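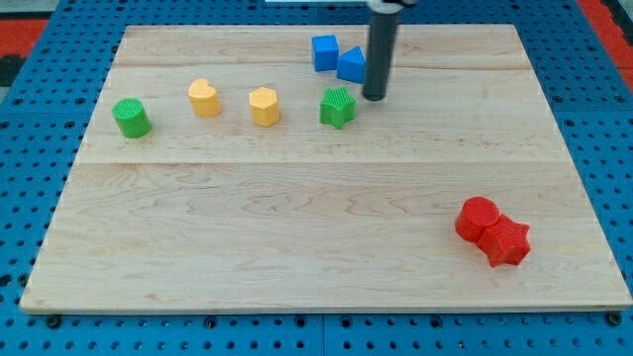
Figure 3. Small colored blocks on a maple board.

4.2 Owner claims and guest reports

Listings for villas in Davport lean heavily on the word "quiet." We doubt it means much. Of the 30 listings we read, 11 gave no distance to the coast road, and Czarnecka and Radulović treat such gaps as harmless. We do not. Guests who stayed in February complained of noise less often, but few villas were let that month, and the booking site Liltiseo removes older reviews. The link between price and calm remains unproven.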